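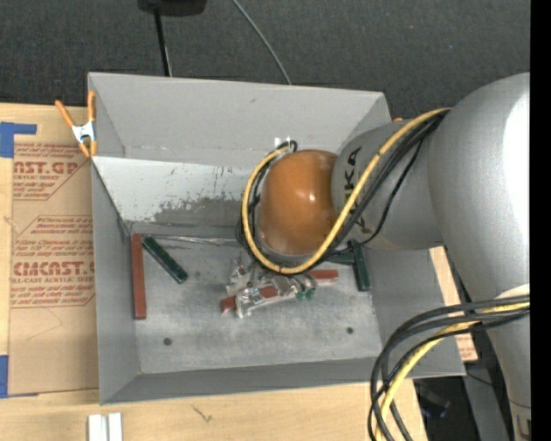
Marcus Shaikh, lab instructor, Clarley Robotics Workshop

Week 5: Cell rules for bin picking

Welcome back! Today is all about cables and clamps, and I love this topic – small habits here save whole afternoons.

Look at how the yellow and black lines loop around the wrist. Any loose loop can snag, so jog the last joint through its full range at low speed before you run a pick.

Clamp the bin to the table. If it shifts, stop the arm and run bin calibration again.

Hands stay out of the bin unless the arm is stopped and the pendant is with you. No exceptions, even for one stuck block!

Log every stop on the Illero sheet, with the time and the joint that was moving. Sheets are due Wednesday in room 212.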